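Foro > Automatización y robótica > Pinzas, sensores y puesta a punto
Tema: Mantenimiento de la pinza de mano y del kit de sensores, ¿limpiar o recalibrar?

tornillo_flojo
4/1/26
Buenas. En Linditz me han pasado el cuidado de un puesto con pinza de mano y kit de sensores para la mano, con cubo de marcadores encima. Desde hace unas semanas el seguimiento pega saltos y el proveedor, Fesex, contesta a todo lo mismo: recalibrar. Yo no me lo creo. Pongo lo que ve la cámara de la pinza y el puesto visto desde fuera.

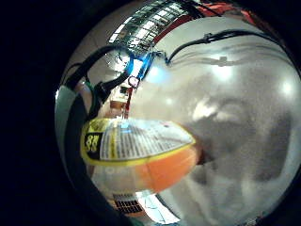
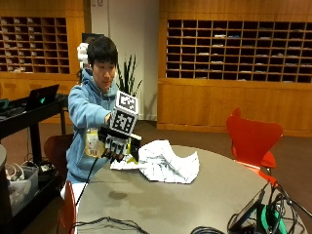 Cámara de la pinza (primera) y puesto con el kit en la mano (segunda).

El soporte me cobra la visita y ya van dos. La última vez el técnico recalibró, enseñó una gráfica preciosa y se fue. A los 8 días, igual. ¿Alguien mantiene esto por su cuenta?

Merche_PLC
Lo de recalibrar cada vez que algo baila es la aspirina de los proveedores. Antes de tocar un solo parámetro yo revisaría el cable que sale de la mano. En la segunda foto baja en diagonal y pasa por encima del borde de la mesa, y con cada movimiento tira del conector. Ponle una brida de descarga en el antebrazo y deja un bucle con holgura.

Y el lío de cables de la esquina, a una canaleta. Ahí dentro se esconde cualquier avería.

rkinoshita
Discrepo en parte. Un cable que falla te da cortes, y lo que él cuenta son saltos de posición. Son cosas distintas. A mí los saltos me los ha dado siempre el cubo: una esquina de la etiqueta levantada, un brillo, un tornillo de la base con un cuarto de vuelta de juego. Coge el cubo con dos dedos y muévelo con el kit puesto. Si se mueve respecto al dorso de la mano, ya puedes recalibrar hasta abril del año que viene.
Riku Kinoshita

Merche_PLC
Cortes, sí, pero muchos programas rellenan el corte interpolando y lo que ves en pantalla es un salto. Que mire el registro crudo antes de desmontar nada.

rkinoshita
Vale, eso te lo compro. Si el registro crudo tiene huecos, cable. Si no los tiene, cubo.

vilasau_taller
Y lo de la cámara de la pinza, ¿nadie lo comenta? En la primera imagen media vista es una superficie gris desenfocada pegada al objetivo, con dos reflejos encima, y arriba tienes el fluorescente del techo metido en el encuadre. Con eso la exposición automática hace lo que le da la gana. Yo la fijo a mano y me olvido.

tornillo_flojo
La exposición está en automático, sí. Me dijeron que no la tocara porque "el algoritmo lo compensa".

vilasau_taller
El algoritmo lo compensa todo hasta que pides que te lo pongan por escrito.

Sylvain Lecomte
Llevo 19 puestos parecidos y defiendo un poco al soporte, aunque me caigan palos. Un ojo de pez mal calibrado da errores grandes hacia el borde, y en esa toma la botella sale tan estirada que se entiende que lo primero que pidan sea recalibrar. Lo que no tiene sentido es hacerlo sin haber limpiado la lente y apretado la montura. Mi orden:

Desconectar y limpiar la lente con paño de microfibra seco. Nada de alcohol si el recubrimiento es desconocido.
Apretar la montura de la cámara y marcar los tornillos con pintura, para ver si giran.
Pasar un paño por las caras del cubo y mirar las esquinas de las etiquetas.
Revisar conectores y descarga de tracción.
Calibrar al final y guardar el archivo anterior.

Merche_PLC
El punto de la pintura vale más que las dos visitas juntas.

hebden_usado
Yo vendí el mío. El fabricante prometía 4000 horas sin intervención y a los 23 días estaba cambiando un conector. Que cada uno saque cuentas.

Sylvain Lecomte
¿4000 horas con qué carga? Esa cifra sin condiciones no dice nada, ni a favor ni en contra.

hebden_usado
Pues eso mismo les pregunté yo y sigo esperando.

tornillo_flojo
Vuelvo con datos. El registro crudo no tiene huecos, así que de momento el cable queda libre (la brida se la he puesto igual, Merche). El cubo sí tenía juego: un tornillo de la base se movía con la uña. Apretado y marcado con pintura blanca. Exposición fija. No he recalibrado, a propósito, para no mezclar.

De momento no salta, pero tampoco saltaba recién ido el técnico, así que no canto victoria. Si aguanta más de 8 días lo pongo por aquí y le mando el hilo a Fesex junto con la factura.

rkinoshita
Apunta también el par de apriete. Si vuelve a aflojarse, fijador de rosca del flojo, que el fuerte te arranca el inserto.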